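Speaker notes: Open day at the Killow workshop
Talk length: 25 minutes, then questions. Speak slowly. Drink water before slide 4.

Slide 1. Welcome
Thank the organizers. Say that I am speaking for our team at Jotik, and that my English is sometimes a little formal, so please stop me if a word is strange.
Ask who was at the open day in February. If many hands, make slide 2 shorter.

Slide 2. Why we opened the doors
We had visitors from schools, from the town of Fondedley and from two companies that buy our software. For years we showed only finished results to people, in a video with music. The visitors were polite, but they asked the same question each time: what does it look like on a normal day?
So we decided to show a normal day. We cleaned the floor and we left the rest as it was.
(Pause here. Last time I ran too fast over this part.)

Slide 3. The programme
Doors at 10 in the morning. Each group had a short walk through the workshop, then 90 minutes at the screens in the back room. We had chairs for 85 people and we needed 100, so the last group stood along the wall. Next year we will borrow benches.
Mention the coffee. People still write to me about the coffee.

Slide 4. Why simulation came first
This was the part I was worried about. Visitors come to see a machine that moves, and we put them in front of a computer. But most of our work is done there. Before the real arm tries something, it is tried many times in a room that exists only in the software. If the arm hits a wall in that room, we lose a few seconds. If it hits a wall in Killow, we lose a gripper, and the replacement comes by boat.
Tell the story of the boat only if there is time.

Slide 5. What the gripper sees
On the day, I put the view from the gripper on the large screen and I said nothing for one minute. Do the same now, but for a shorter time.
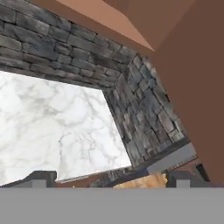
After the quiet minute, a girl in the second row asked which way was up. I think it was the best question of the day. We are used to looking at a room from the height of our own eyes, and we always know where the floor is. The software must work this out each time the wrist turns. I asked the group to tilt their heads, and the whole room did it together, also the teachers.
Then say a few words about surfaces. In the simulated rooms we change the materials often, between stone, marble, wood and plain colours. A program that has learned in only one kitchen will be lost in the next one.

Slide 6. Numbers, only one
Our log for the open day has 2,529 simulated attempts. The screens ran also during lunch. Please do not read out the table, it is in the handout.
If somebody asks for the success rate: the visitors could change the settings, so we did not compare it with our usual results.

Slide 7. What we would change
Fewer words at the beginning. I explained the Besnard controller for too long and I saw two people looking for the exit.
A second screen, with the same room shown from the outside, so that people can go back and forth between the two views.
Name tags with bigger letters.

Slide 8. Questions
Repeat each question into the microphone. For questions about prices, give the office address. Remind people that the handouts are on the table by the door, and that the blue ones are the French version.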